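City Notes: The Permit Counter Reopens, Sort Of

Murkholm's city council voted last week to let outdoor events come back in June, and the celebration inside city hall lasted right up to the moment somebody read the attachment. It runs to 64 pages. The summer concert series gets four of them. Fireworks get a paragraph, mostly about who pays for the barge.

The short version, for those of you who have lives: gatherings of up to 200 people can go ahead with a simple form. Anything between that and 2000 needs a full permit, a site plan and a named person who will answer the phone. Above 2000, the city would like you to think about next year.

That last line is the one that sinks the Wolaner Street parade, at least in the shape we know it. The parade has never had an official attendance figure (the mayor's office and the police have disagreed about it for as long as I've written this newsletter) but no one on either side has ever put it under 2000. Organizers were told they could apply for a "stationary procession." I asked the clerk's office what this meant and was told the floats would park along the curb and the public would walk past them. So, a parking lot, with bunting.

Council member Menaka Munasinghe voted against the package and spent most of her five minutes on the fee schedule. The base fee for a street closure goes up 23 percent, and the late fee now starts earlier than the old on-time deadline did. "We are charging people for being late to a date we moved," she said. The motion to fix this was referred to the finance subcommittee, which meets after the first round of applications is due.

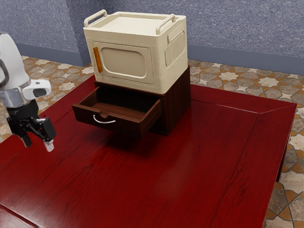

Robot arm, cabinet with an open drawer and storage box on a red wooden table. Computer rendering.

The paperwork itself is going to be an adventure. Applications used to be made on paper at the second-floor counter, where you could at least see the face of the person telling you no. They now go through Cleveo, the city's online portal, and Cleveo has views. It will not accept a site plan drawn by hand. It will not accept an apostrophe in the name of your organization, so the Farmers' Market Association has applied as the Farmers Market Association and been asked to explain why its insurance certificate belongs to somebody else.

A few things worth knowing before you try it:

Block parties on dead-end streets still don't need a permit. You need signatures from two-thirds of the households, and the form wants one signature per household, so settle your disagreements before you pick up the pen.

Amplified music has to end at 9 p.m. in residential areas and 10 p.m. downtown. Majumder Park counts as residential on its north side and downtown on its south side. The bandstand is in the middle. The parks department is "looking at the map."

Food vendors with a current license don't have to reapply. Vendors whose license ran out while everything was closed do, and the health inspections are booked by phone only, mornings, before 11.

Refunds for last year's canceled events are still being processed. If you filed a claim and have heard nothing, you're in good company. Write to the clerk and include the old permit number, even if they have it, even if they gave it to you.

Elsewhere at the same meeting, the council put off the library roof for the third time, approved new benches for the bus station, and spent longer on the color of the benches than on the roof. They'll be green.

Comments on the event rules are open until the end of June, by mail or through the portal. Leave out the apostrophes.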